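Whiteley Evening Classes
Baking Science, Unit 3: Preferments and Flour Hydration
Course handout. Tutor: Nokuthula Modise

Read before the Thursday session. Bring the hydration worksheet from Unit 2.

1. Terms

A preferment is a portion of the dough's flour and water mixed with yeast and left to ferment before the final mix. Three kinds are used in this course.

Poolish: equal weights of flour and water, with a very small amount of commercial yeast. It is a loose batter. Ready when the surface is domed or just starting to sink in the middle.

Biga: a stiff preferment, 50 to 60 percent water. It ferments more slowly and is easier to hold at a steady stage.

Pâte fermentée: dough held back from a previous batch. It contains salt, which must be counted in the final formula.

2. Baker's percentage

Total flour is always 100 percent. Every other ingredient is stated as a percentage of the total flour weight, including the flour inside the preferment. The most common error in the Unit 2 worksheets was treating the flour in the final mix as the total. This gives too much salt and a dough that is wetter than planned.

Worked case. A dough has 1,000 g total flour at 70 percent hydration, with 30 percent of the flour in a poolish.

Poolish: 300 g flour, 300 g water
Final mix: 700 g flour, 400 g water
Salt at 2 percent: 20 g, all in the final mix

Check: 300 + 400 = 700 g water, or 70 percent of 1,000 g.

3. Surfaces and handling

Doughs under 65 percent hydration can be shaped on bare wood with little or no dusting flour. Wetter doughs need a light, even dusting, or a thin film of water on the hands. Flour folded into the seam during shaping will stop it from sealing and leaves a dry streak in the crumb.
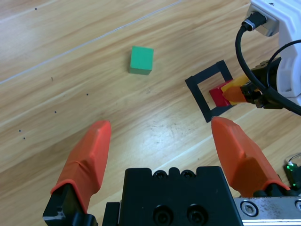

Fig. 1. Wooden tabletop, planked.

Scrape wood clean with a bench scraper before washing. Wipe with a damp cloth and dry at once. Do not leave standing water on the seams between planks. Dough left to dry in a seam is hard to remove and can carry old fermentation flavors into the next batch.

4. Water temperature

Target dough temperature for all Unit 3 formulas is 76°F. For a straight dough mixed by hand, ignore friction and use:

Water temperature = (3 × target) − flour temperature − room temperature − friction

With flour at 69°F and the room at 68°F, the result is 228 − 69 − 68 − 0 = 91°F. For machine mixing, subtract the friction value marked on your mixer card. When a preferment is used, multiply the target by four and subtract the preferment temperature as well.

5. Assignment

Scale the Jernley rye formula (Unit 2, back page) to the batch size on your card. Put 25 percent of the total flour in a biga at 55 percent hydration. Show the flour and water for each stage, then the check line. Round to the nearest gram at the end only.

Hand in on paper to Ryan Marsden before class. Work without a check line will be returned unmarked.

Next unit: enriched doughs, order of adding fat and sugar.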